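A **greengrocer** is a retail trader who sells mainly fresh fruit and vegetables. The word is used for both the person and the shop, although in the United States "produce store" or "produce market" is more common. Many greengrocers also carry eggs, herbs, cut flowers and dried beans. The trade overlaps with that of the market stallholder and the farm stand, and in larger stores the same work is done by a produce department.

## Stock and display

Most greengrocers arrange stock in open bins or sloped shelves so that customers can choose for themselves. Root vegetables, squashes and other goods that keep well are usually placed low or toward the back. Soft fruit is kept in shallow layers, as the weight of a deep pile bruises whatever is at the bottom. Leafy greens lose water quickly and are misted or kept chilled. 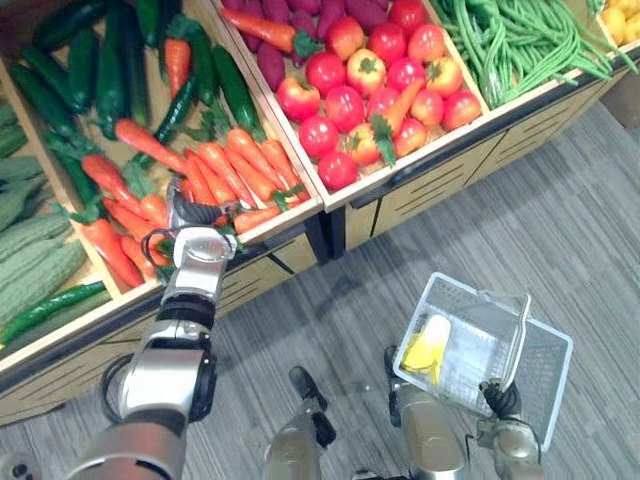 *Carrots, cucumbers and bitter melons in a divided wooden display*

Color plays a large part in the layout. Goods of similar color are often separated by something that contrasts with them, a practice known in the trade as color breaking. Lacey Stockdale's handbook *The Produce Floor* advises changing color with every bin but warns that customers also expect to find related items together, so that onions should not be moved far from garlic for the sake of appearance.

Prices are given by weight, by the piece or by the bunch. Shops in the same town often differ on this. Peppers, avocados and citrus are the items most likely to be sold either way.

## Supply

A small shop typically buys from a wholesale market several mornings a week. Buying starts before dawn, and the best lots are gone early. Some greengrocers buy direct from growers in season and go back to the wholesaler in winter. Goods are graded by size, color and freedom from marks, and the lower grades are cheaper without being worse to eat.

Ripeness is managed at several points along the way. Bananas and mangoes are commonly picked firm and ripened later in closed rooms. Apples can be held for months in cold storage with the oxygen reduced. Berries, figs and sweet corn cannot be held in this way and are sold within days of picking. 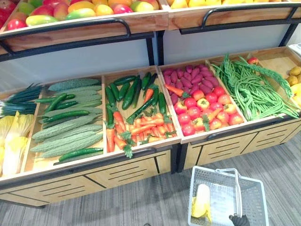

Losses from spoilage are known as shrink. A shop reduces shrink by ordering in smaller amounts, trimming outer leaves, marking down goods late in the day, and turning overripe fruit into juice or preserves. Rotation, in which older stock is moved to the front when new stock comes in, is normally the first task taught to a new employee.

## Palomino market district

The Palomino district is often cited in studies of the small produce trade. Its covered market had 123 stalls at its peak, of which 40 sold only fruit and vegetables. Zoila Tello, who recorded the memories of retired stallholders, found that most had learned the work from a parent or an aunt and that few had kept written accounts. The wholesaler Siltosier supplied the greater part of the district's citrus until it moved its depot out of town one April. Several stallholders then formed a buying group, Zastine, which rented a truck and shared the cost of the morning trip.
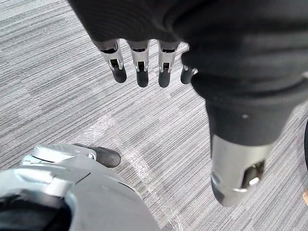
*By Dayana Cusi. Reviewed by Arnulfo Chambi. Last revised Sep 30, 2019.*

## Decline and revival

Supermarkets took over much of the trade in the second half of the 20th century. They offered parking, longer hours and a single checkout, and prepacked produce cut the need for trained staff. Independent shops survived best in dense neighborhoods where people shopped on foot, and in places with a demand for ingredients the chains did not stock, such as bitter melon, cassava or fresh curry leaves.

Interest in local food later brought some new shops into the trade. Many of these depend on weekly box deliveries as well as counter sales.

## See also

- Costermonger
- Farmers' market
- Food spoilage
- Wholesale produce market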